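Moving the coffee corner, part 2: the base cabinet

Friday, January 8, 2021

The drawings for the new coffee corner went up in the last post, and since then I have changed most of the dimensions. The short version is that the espresso machine now has a surface of its own, and snacks and small packages go on a lower cabinet in front of it. Until last June everything shared one counter, and the usable area left over after the machine, the grinder and the knock box was a strip 8 inches deep.

The cabinet is a Hirkton base unit in light beige. I looked at the Trarum equivalent as well. It has a better hinge but the top is fixed with cam locks, and I wanted one I could take off with a screwdriver. The Hirkton top sits on four brackets, two screws each. Assembly took one evening. The instructions show the rear brackets mounted before the side panels, which leaves no room to turn a driver. Mount them after.

Hardware is a horizontal bar handle in silver metal, running across the front just under the top. I had first planned on knobs. A bar is easier to find with a full hand, and it doubles as a place to hang a dish towel, although the towel then covers the top of the doors and gets pinched if you are careless. Handle and screws came from Karagiannis, the hardware store on the corner, for less than the shipping would have cost anywhere else.

Leveling: the floor drops toward the window by a little under a quarter inch over the width of the cabinet. The feet have enough travel to absorb this. I set the back left foot first, then the front left, then matched the right side with a level laid across the top. Check it again after loading. Mine had moved slightly after a day with full shelves and needed half a turn at the front.

Clearances matter more than I expected. A portafilter handle sticks out well past the body of the machine, and anything tall standing nearby will be hit by it sooner or later. My rule is that the lower surface gets low items only: snack bags lying flat, small boxes, whatever leaflet came in the last delivery. Bottles and canisters go inside. 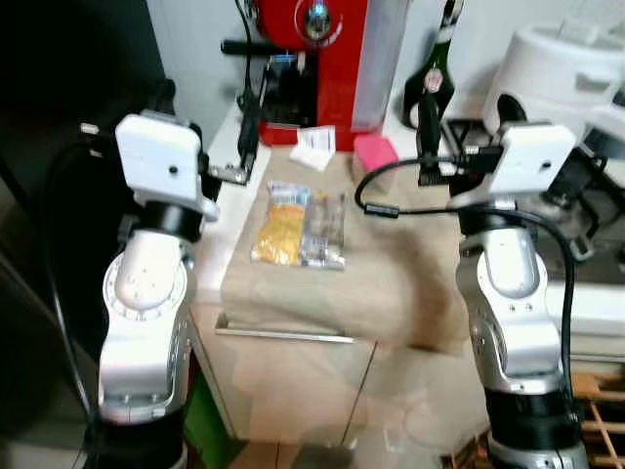

The water tank is the other constraint. It has to be reachable without dragging the machine forward, so I left 26 inches of open height above that spot and moved the shelf I had planned there to the opposite wall. Filling in place with a small pitcher works, but I still prefer to carry the tank to the sink once a week and rinse it.

Total for this stage was some $231, including a set of adhesive bumpers and a tube of Flikargate sealant for the joint along the wall. The sealant skins over quickly, so tape both sides before you start and pull the tape while the bead is still soft.

Still open: a drawer insert for filters and spoons, and a second outlet so that the grinder can come off the extension cord. The outlet has to wait for the electrician. The insert I will probably cut from leftover shelf board, once I have measured the drawer with the slides installed - the inside width on the spec sheet is the width without them.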